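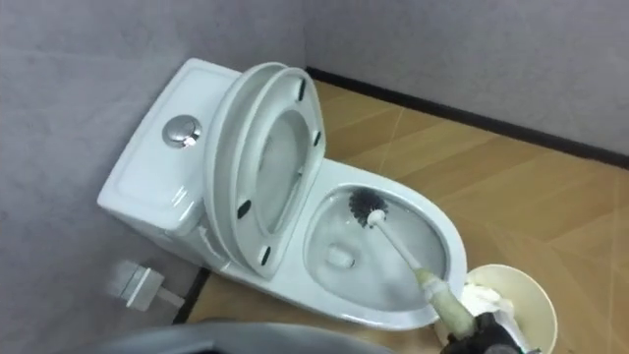 Brush, Rim, Waterline: Cleaning the One-Piece Toilet

By Hnat Ivanyshyn
1 December 2023

559 shares | 26 comments

A one-piece toilet has no joint between tank and bowl, so there is one less seam to collect dirt. The interior still needs the same work as any other bowl. Most of that work is done with a brush, and most brushes are used badly.

Lid and seat go up first. With both leaning back on the tank, the whole rim is open and the underside of the seat can be wiped. Rubber bumpers deserve a separate pass with a cloth. Dirt settles at the edge where each pad meets the seat, and a wide sponge rides over it.

Begin under the rim and work down. The wall just above the waterline is where mineral scale tends to form, and it takes short strokes with the side of the bristles pressed flat to the glaze. A round head suits the curve at the back of the bowl. The drain opening comes last, with the head pushed in and turned.

In June I tried two brushes at home, a Plarberg and a Plinonico, in a bowl with moderate scale. The Plarberg has the stiffer bristles and needed fewer strokes. The Plinonico held less water after a shake. Its handle, 90 grams lighter, flexed when I leaned on it.

Grips age before bristles do. Ridged plastic holds residue between the ridges and can yellow over the years. Wash the grip with dish soap each time the brush is rinsed.

Dry the head before it goes back in its holder. I lower the seat onto the handle, with the bristles over the bowl, and leave it until the dripping stops. The Hutsuliak holder has a vented base; the Trarov has a closed cup that must be emptied by hand.

Contact | © 2023 | Back to top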